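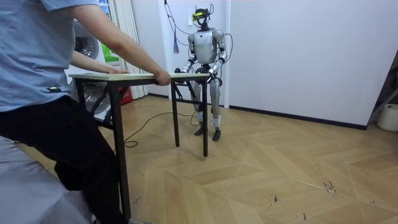

Moving the Tables: A Small Study of Carrying Furniture in Pairs

Ketsara Suksawat, Furniture and Interiors, second-year project

When I started this project I thought I would be writing about chairs, but the study room at Petchrat changed my mind. It gets rearranged so often (reading groups, drawing class, then everything back against the wall by 4 in the afternoon) that the tables spend nearly as much of their lives being moved as being used! So I decided to look at how a plain rectangular table, with a light top and a black metal frame, gets carried from one spot to another by two sets of hands.

The first thing I noticed is how much the grip matters. A long tabletop wants to be held at both ends, and yet people very often take hold near the middle, where it feels lighter at first and then starts to tip.

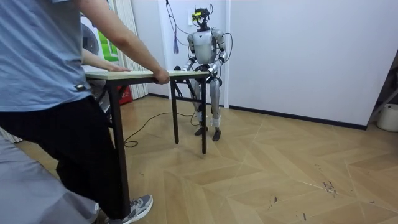 The crossbars underneath deserve a mention too. They keep the frame stiff, which I was grateful for on every lift, but they are also exactly where a knee or a shin ends up if you walk too close. I have the bruise from Tuesday to prove it, and I now step out a little wider. Cables on the floor are the other nuisance, and I would clear a path before lifting anything.

For my last round I paid attention to the corners.

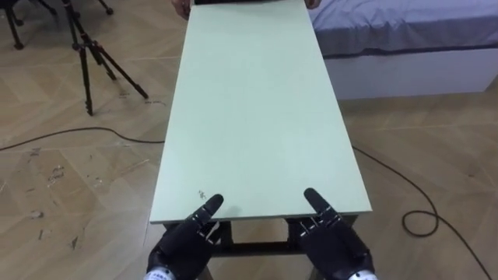

Holding both corners at one end kept the top level far better for me than one hand on the edge and one flat on top, though it does mean somebody has to walk backward, and we never quite settled whose turn that was. My tutor has asked me to try the same thing with the heavier Kornari tables next term, and I would like to add 20 more lifts to my notes before then.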